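### 3.2 Floors and hand tools

Sweeping was studied in 40 homes in Tretley, all with hard floors. Marble laid in irregular slabs was the hardest to judge by eye -- gray veins and dark seams can hide fine dirt. 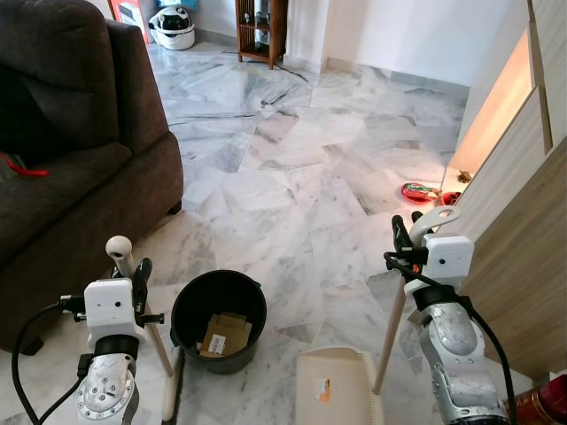 Each room was swept from the walls inward, and furniture stayed where the household kept it. Landeg weighed the sweepings from each room.

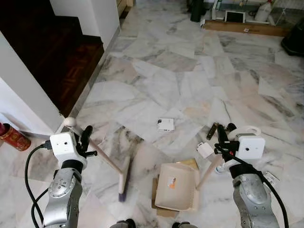
**Figure 2.** Broom and dustpan on a marble floor.

Handle length affected how far people bent. Lougher recorded posture in 16 of the homes during June. Wooden handles were common on both tools, as on the broom and ribbed-edge dustpan in Figure 2, and pans of this kind were grouped under "long or short handle, plastic pan."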